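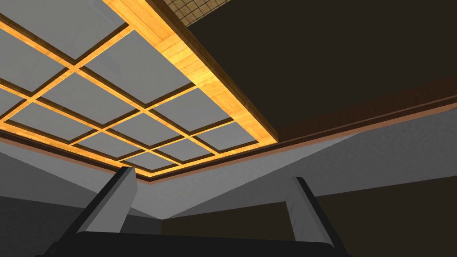 Ticket: Shared calendar shows appointments three hours late

Opened by: Boonmee Meesuk, front office, Jarkidwood
Assigned to: Divya Salian
Opened: 29 Oct 2026
Priority: Normal
Status: Solved, waiting for confirmation from one user

Problem as reported

Since this morning, the appointments in our shared Ollari calendar appear three hours later than they should. A visit booked for 9:00 is displayed at 12:00. Not all people see this. On my computer it is wrong, and on the computer of Kulap Rungrueang it is also wrong. Samran Thongsuk sees the correct time. We all use the same calendar and the same version of the program. I restarted the computer two times and I signed out and in again, but there is no change.

If I open the calendar in the browser, the time is correct. Only the desktop program has this problem.

Reply from Divya Salian

Thank you for the clear report, Boonmee. Please check two things for me.

1. In Settings, under Region, which time zone is selected? Please copy the exact name.
2. Is the box "Follow the calendar owner" checked or empty?

Please do not move any appointment by hand for now. If you correct the time on your side, it will become wrong for Samran and for the customers who received an invitation.

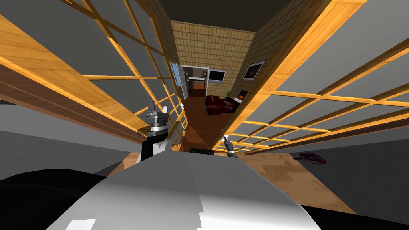
Kulap had already moved one appointment before I read this message, so I asked her to put it back. She has done it and the customer was not informed, so I think there is no damage.

Answers to your questions: the time zone is the correct one, the same as in Windows. The box "Follow the calendar owner" is checked on my computer and on Kulap's. On Samran's computer it is empty. The owner of the calendar is Boonsong Intarasuk, who is traveling for work now.

Reply from Divya Salian

I believe this is the reason. Boonsong's laptop changed its time zone when he arrived, and Ollari took the new zone as the zone of the calendar. Everyone with the box checked is now seeing his local time. The appointments themselves are stored correctly, as you saw in the browser.

We had a similar case in July with the Tănase office, but in that case the phone of the owner was the cause.
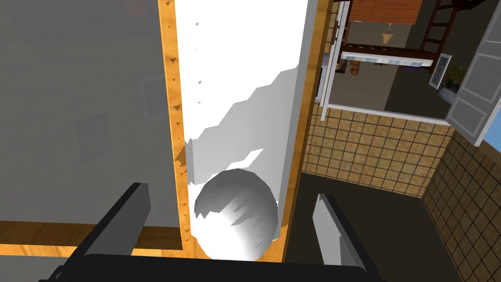
Steps to correct it

1. Close Ollari completely, also the small icon near the clock.
2. Open it again and go to Settings, then Region.
3. Remove the check from "Follow the calendar owner" and press Save.
4. Wait until the sync is finished. With a calendar of around 500 entries it can need a few minutes.
5. Compare one appointment with the browser version.

Update from Boonmee Meesuk

I followed the steps and my calendar is correct again. For Kulap the first attempt did not work, because the icon near the clock was still running. After she closed it, the times were correct also for her.

One question is still open. The reminders come now at the right time, but I received 19 old reminders together after the sync. Can I dismiss them all?

Reply from Divya Salian

Yes, you can dismiss them. They are only local copies. I have written to Boonsong and asked him to fix the calendar zone in his own settings. I will keep the ticket open until he answers.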